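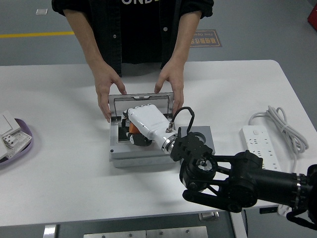
What should you do first when you open a device with a hinged lid?

Find the hinge and see how far it is meant to go, then lift the lid slowly with a hand on each side until it comes to rest.

Everyday Objects, Inside and Out
Handout 4: Lids, hinges and frames
Course tutor: Bent Bergmann
Ondmont Adult Learning, spring term

Welcome back, and thank you for the wonderful heap of hinges that came in after the last handout! I had asked for one or two and got a biscuit tin full. My favourite is the piano hinge from the sewing box, and I'd love to borrow it again when we get to long lids.

This week is all about the part of a device that opens. I know it sounds like a small subject, but once you start looking at how things open you'll be at it in every kitchen you visit (sorry in advance to your friends and families).

Words we'll be using

Housing: the outer shell, the box that everything else sits in.
Lid: a cover that closes the opening.
Frame: an open surround, often made of bars, that holds or guides something.
Leaf: one of the two halves of an ordinary hinge.
Pin: the rod the leaves turn on.
Stop: whatever halts the movement. It may be a tab, a slot, a strap or simply the back of the housing.
Stay: a support that holds a lid open.
Detent: a little notch or bump that gives you the click at a certain angle.

People mix up lid and frame all the time, me included. On the grey box in the photo I'd say "frame" for the upright part at the rear, with its thin bars and its notched top edge. If you want to call it a lid in your notes, that's fine, just stick to one word per object.

How a hinge carries weight

Hold a hardback book by its spine and let the cover fall open. Feel that little tug? Now tape a spoon to the far edge of the cover and do it again. The spoon weighs the same wherever you tape it, but out at the edge it pulls much harder on the hinge than it does near the spine. This is leverage, and I never get tired of it.

The rule in figures: double the distance from the pin and you double the turning effect. A spoon 12 cm from the pin pulls twice as hard as the same spoon 6 cm away. The pull is greatest when the cover lies level and shrinks as it comes upright. Stand it straight up and the weight goes down nearly through the pin, so it feels like nothing at all. A bit further back and it wants to fall the other way, and then you need a stop!

Hands

One hand at one corner twists a light lid. You can watch it happen with a shoebox lid, the far corner lags behind and the whole thing goes slightly diamond-shaped. With a hand on each side, both corners travel together and the hinge turns evenly.

Please unplug anything that has a plug before you open it. Keep your fingers clear of the hinge side when you close it again. If something resists, stop and look for a catch, and please don't give it a bit of extra shove. I broke the catch on a perfectly good Gukier bread bin that way and I still think about it.

Bench exercise (in pairs)

You'll need one thing with a hinged lid, a strip of masking tape, a pencil, a ruler and a piece of card big enough to stand behind it.

Stand the card upright beside the hinge end. Mark where the front edge of the lid is when shut. Open the lid a little at a time and mark the edge at each stage until it reaches the stop. Join the marks. You should get a lovely clean piece of a circle with the pin at its centre. If the curve wobbles, check for play by holding the housing still and rocking the lid gently from side to side.

Swap objects with another pair and do it again. The old Mistmont recipe boxes have hinges made of folded tin and give a gorgeous wobbly line, so do try to get hold of one.

Write down

Where the pin is, and whether you can see it.
What stops the lid.
Whether it stays up by itself.
Any click, scrape or squeak, and at what point.

Reading

Kárason, The Opening Edge, chapter 2. Skip the part on bank vaults if you're short of time, though it's great fun.

For next time

Bring something that slides. Drawers, matchboxes and pencil cases all count. Doors open at 6 as usual, and there is a kettle.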